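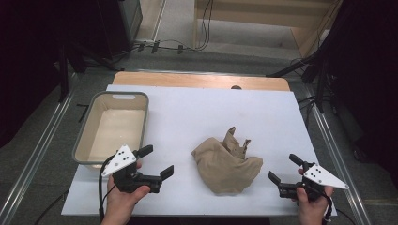 4.2 Trust in institutions among first-time voters

The survey was carried out in Skokoston and Trevico between October and January 2018. In all, 2,009 respondents aged 18 to 24 completed the questionnaire, either at home or at a college. Those who had already voted in a municipal election were left out of this part of the analysis.

Respondents rated five institutions on a scale from 0 to 100. The courts received the highest median score in both cities. Local newspapers came next in Trevico, but in Skokoston they fell below the city council. Nearly 50 percent of the Skokoston group said they had no regular source of local news, and these respondents also gave lower scores to the council.

Figure 3. Median trust score by institution and city, first-time voters only.

The gap between the cities is smaller when schooling is taken into account. It does not close. Students at technical colleges gave the press lower scores than other students did, and this held in every district except Jomum, where the sample was small.

We also asked whether respondents would report a false news story to the site that ran it. In the Abdella district 33 percent said they would. Many of the rest wrote that they would tell friends or family first - a response the questionnaire had not offered as an option. These written answers were coded separately and are discussed in Section 4.3.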